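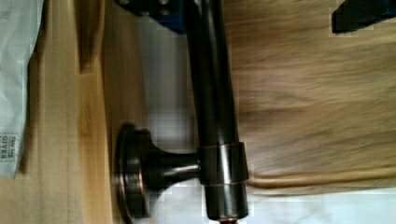
How to test whether a robot arm can take over a chore

People write to us asking whether a small arm can fold towels, load a dishwasher or pack parts at a bench. The short answer in most cases is "part of it, slowly." To get a better answer for your own chore, you need to run a test. The one below takes an afternoon to set up and most of the next day to run. We use it for household jobs and for light shop work, and the steps are the same for both.

What you need

A tabletop arm with a two-finger gripper and a wrist camera. Anything in the class of the Tandport will do. You also need a bench that doesn't wobble, a notebook or spreadsheet, a timer, and the real items from the chore. Do not substitute foam blocks. A foam block forgives a bad grip and a metal rod won't.

If your arm runs the Wukis control software, update it before you start and then leave it alone until the test is finished.

Step 1. Write the chore down as a person does it

Do the job yourself and write down each move. "Put away the bathroom hardware" is too big. It should look more like this:

Pick up the towel bar from the bench.
Turn it so the base faces down.
Carry it to the bin.
Lower it in without hitting the side.
Let go.

You will probably find that the list is longer than you expected. Sorting a drawer of mixed hardware came to 14 moves when we wrote it out, and we still missed one (moving the paper packing out of the way).

Step 2. Mark the hard moves

Go down the list and put a star next to any move that involves one of these:

Shiny or very dark surfaces. Dark metal with a bright highlight can confuse a depth camera. It may report a hole where the rod is, or place the rod too far back.
Parts that are heavier at one end. A bar with a wide round base will try to swing when it is lifted by the middle.
Soft things such as bags, cloth and loose paper.
Tight fits, where being off by the width of a pencil line means failure.
Contact with another surface while the item is being held.

A chore with no stars is a good first project. With one or two, expect to spend some time on it. If more than half the moves have stars, pick a smaller piece of the job and test that.

Step 3. Set up the bench

Tape the outline of the work area so you can put things back in the same region each time. Keep the lighting even. Window light changes through the day, and a grip that worked at 9 a.m. can start failing by 3 p.m. for no other cause. Close the blinds and use a lamp.

Leave some clutter in. If there will be a bag or a box near the item in real life, put one there for the test. The clean-bench result is nice to have but it tells you little about a kitchen counter.

Step 4. Choose the grip

For rods and bars, grip across the narrow direction with the fingers at right angles to the length. Try close to the balance point first. On a piece with a collar or a mounting post, that point is usually nearer the post than the middle of the bar. Find it by resting the bar across one finger.

Rubber pads help with smooth finishes. Start with the lowest grip force that holds the piece through a slow turn, then add a little. Too much force can mark a finish, and oil-rubbed bronze shows it. Check the part under a lamp after the first few tries.

Step 5. Run it

Do 5 practice runs and throw the results away. Then run the chore as many times as you can stand, moving the item a little between runs. Log four things each time: success or failure, the time taken, which move failed, and whether you had to step in.

A person reaching in to nudge something counts as a failure, even a small nudge. This is the rule people break most often, and it makes their numbers useless.

On our last hardware test we logged 367 runs over several evenings. Most of the failures came from two moves, the turn and the release. Picking up was fairly reliable. On the turn, the heavy end rotated in the fingers and the bar arrived at the bin at the wrong angle. On the release, the base caught the rim.

Step 6. Fix one thing at a time

Change the pads, or the grip point, or the speed. Then run again. Slowing the arm down cured most of our swinging, at the cost of a chore that took nearly four times as long as doing it by hand. That may be fine for a job that runs overnight – it is no use if someone is waiting.

Step 7. Decide

Compare three numbers: how often it works, how long it takes, and how often somebody has to walk over. The last one matters most in a home. In a shop, look at the cost too. The Drolgate bench kit we use, with pads and a mount, came to around $2000 before the arm.

Notes

Camera exposure set to automatic will hunt when the gripper moves over a pale bench. Lock it.

If you use Turunen finger pads, replace them when the edges round over. Ours start slipping on metal well before they look worn.

Keep your failed runs. When you change arms or software you will want to run the same starting positions again.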